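April 12, 2018
Bradow bench, wrist camera and contact work

Picking up from the last entry. The upholstery runs were stopping early on the soft pieces and late on the flat board, and I wanted to know if that was the controller or the perception node before changing any gains. Spent the morning on the logs and the afternoon on the arm.

Setup as before. Grudham is running the arm side (joint control, force estimate, guarded moves). Jurkanden is the vision node, taking the wrist stream and putting out a surface normal and a contact guess. The two talk over the same message bus as last July, which is part of the problem, see below.

First thing found: the timestamps on the vision messages are stamped at publish and not at capture. On the flat board this hardly matters. On cloth it does, as the surface is moving while the tool goes in, and Grudham was pairing a force sample with a normal that belonged to an older picture. I measured the lag by tapping a hard block and lining up the force spike with the first image showing contact. 118 ms. Moved the stamp to the capture callback and republished the bag. The force and vision tracks now line up on replay.

Second thing: the normal estimate on woven fabric is noisy. The node picks up the thread pattern as if it were shape. On a coarse weave each row has its own light and dark side, and the gradient step reads that as a row of small slopes. Smoothing it out kills the real folds too, if the window is too big. Tried several window sizes on the replay and settled on a two-stage filter: a wide pass to get the overall lie of the cloth, then a narrow pass only where the wide one says the slope is changing fast. It keeps the crease between two folds and drops most of the weave. Costs a bit of CPU but we have room.

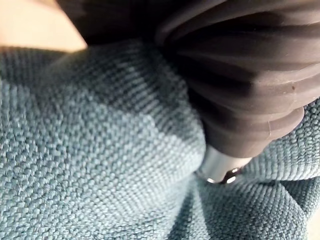

With both changes in, I went back to the guarded move. The old rule was: stop when force along the tool axis goes over the threshold for 2 samples in a row. On padding this gives a slow ramp with no clear edge, so where it stops depends mostly on approach speed. New rule uses the slope of the force curve together with the vision flag. Contact is called when vision says the tip is meeting cloth and the force slope has been positive over the whole window. The hard threshold stays in as a backstop and is checked in the fast loop on the Grudham side, with no dependence on vision at all. Please leave it there.

Ran 200 replayed approaches from the Durrani set through the new rule before letting it near the arm. No missed contacts. A handful of early calls, all on strongly bunched cloth, where a fold comes up beside the tool before the tip is properly seated. Vision sees cloth next to the tip and says yes, and side load leaks into the axis estimate enough to give a small positive slope. I added a check on lateral force: if the side load is growing faster than the axial load, hold position and wait one window before deciding. That cleared most of them. The ones left are cases I would have trouble labeling by hand.

Then live on the arm, slow speed only. Behavior is much calmer. It used to hunt in and out after first contact - the stale normal was making the controller rotate the approach axis, which changed the force, which triggered a back-off. Now it goes in, slows, and holds. I have not tried the faster profile and would not until the hold-and-wait logic has a timeout. At the moment it can sit there forever if the side load keeps creeping.

One crash. Jurkanden died with an index error when the region mask came back empty, with the camera very close to dark material and almost nothing passing the exposure test. It now returns "no estimate" instead of throwing, and Grudham treats that as vision absent and falls back to force only. Regression test added using frame 886 from the bag that caused it.

Config notes, so I can find them later:
- capture stamp fix is on the vision branch, not merged yet
- filter windows are in the yaml now, no longer in the source
- lateral check is off by default, turn it on with the side_hold flag
- old stop rule is still selectable for comparison runs

Still open:
- timeout for hold-and-wait, and what to do when it fires (I lean toward retract along the entry path)
- gravity compensation looks slightly off when the wrist is rolled, shows up as a constant side load
- replay tool drops the last message in every bag, harmless but annoying
- Durrani labels use "touch" and "contact" for different things in different files, need to pick one and rewrite

Arm parked, controller off, bags copied to the shared drive under today's folder. Next session starts with the timeout.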